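Opinion > Software > Perception

Stop hiding the bad minutes of tracking

By Tane Dunstan

Most teams that train robot arms from hand-held gripper recordings have a filter somewhere near the start of the pipeline. It looks at the tracked pose of the gripper, finds the stretches where the tracker was unsure, and throws them out. What comes out the other end is clean, and everybody downstream is happy with it. I think the filter is in the wrong place, and I think it costs us more than we admit.

I work on Ritska, the tool we use at Biltitz to line up video, gripper opening and pose before any training is done. Last December we went back through one batch of 1,522 recordings. The filter had dropped 47 of them outright and trimmed a good many more. I had assumed the dropped ones were rubbish. I watched all of them over two evenings, and in most the person was doing the task perfectly well. The hand was fine. The pose estimate was poor for a second or so, and the whole recording went in the bin.

A filter that drops at random does little harm. Ours did not drop at random. It preferred the middle of the room, slow hands and objects on tables. Reaches above head height went missing, and so did anything close to a plain wall, where there is little for the tracker to hold on to. The planner then met those positions for the first time on the real arm, and we spent weeks adjusting gains in the controller for a fault that was in the data.

My colleague Imtiaz Kanagaratnam disagrees with me, and his case is a fair one. A policy trained on wrong poses learns wrong motions, and a wrong motion on a real arm breaks things. He would sooner lose a good recording than keep a bad one. Sutcliffe, our older tool, was built on that rule and it served us for years.

But keeping a recording does not mean trusting every sample in it. The tracker already gives a confidence value at 60 samples a second. We calculate it, use it once to make a yes or no decision, and delete it. It should travel with the pose all the way to the training code, which can then give doubtful samples less weight.
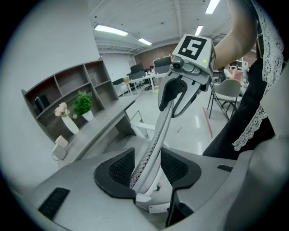
What the tools should do

Flumel, the viewer we put on top of Ritska, now draws confidence as a band under the timeline. It took roughly a week to write. A marker seen square on and a marker seen at a steep angle no longer look the same to whoever is reviewing, and a chair gripped high up gets the same review as a cup on a table.

I would ask for two more changes. File formats should have a required field for pose confidence, with no default value, so that leaving it out raises an error. And any tool that drops data should write a plain list of what it dropped, with the position of the gripper at the time. Ours now writes that list to the same folder as the output, and Imtiaz reads it too, though he still wants the threshold higher than I do.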